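Search this site Search Go

Prarkon gripper kit, second round of notes

I have been running the Prarkon two-finger kit since April and promised a follow-up once it had some hours on it. The price was 3399 with the wrist plate, the sensor mount and one spare set of fingers. Shipping was extra.

Installation took an afternoon. The plate bolts on with 6 screws, and the torque values in the printed manual do not match the PDF. I used the PDF. Cable length is adequate for a mid-size arm but you will want to plan the slack before you tighten anything down. The supplied clips are too stiff for the upper link, so I left them off.

My test load is produce moved in and out of a wicker basket. Vegetables vary in shape and surface, and a basket has a rim and handles that the planner has to clear on every approach.
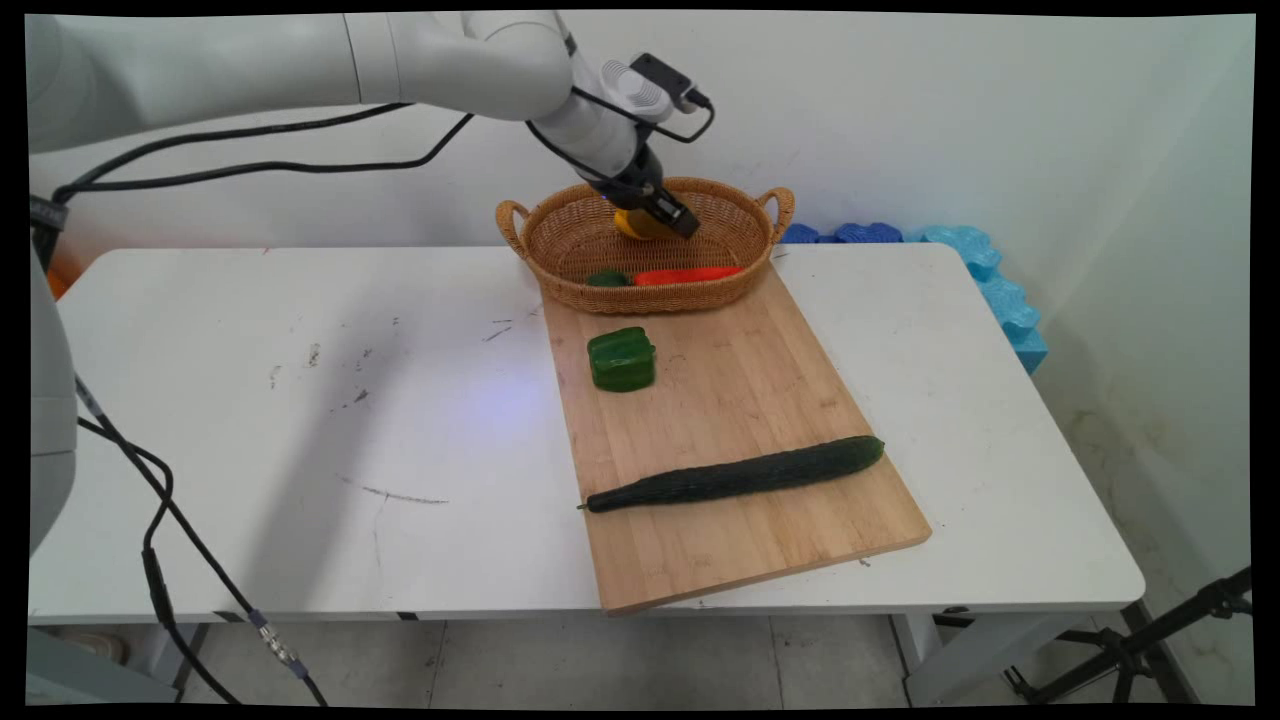 Over 705 picks are logged so far, of which 133 needed a retry. Most retries were on long items. Cucumbers roll when the first finger touches, and the default closing speed is too fast for them. Dropping it to the second-lowest setting helped. Bell peppers are easier if the grasp is centered, though force above the midpoint will mark the skin.

The software is the weak part. The Drostis driver it ships with loses its calibration after a cold restart, and the log says only "state changed." Yatziri Figueroa at Prarkon support answered my ticket in two days and sent a patched build, which holds calibration but adds a delay at startup. I can live with the delay.

Finger pads show light wear at the tips. Replacements are sold only in pairs. I have not tried the suction add-on and don't plan to until the driver is fixed in a regular release.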